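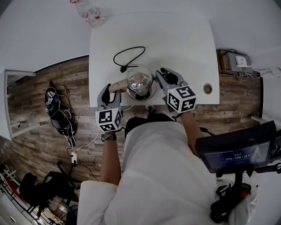 Photo: Nimal Bepari, Dulldale workshop

August, late afternoon. Spent a happy couple of hours on the house rules for kettle work with Nimal, who is far more patient than I am. We've settled on this much - one gripper on the handle before the other comes in, and the markers on both kept in view all the way through. Cold water only, never above 300 ml, and the lead left unplugged until the person at the table says so out loud. Renato would like the rule about cables on the floor moved up to page 2, and I think he's right, bless him. Still to agree with the Hovley lot: whether a fumbled grasp gets logged or simply done again. I'd log it.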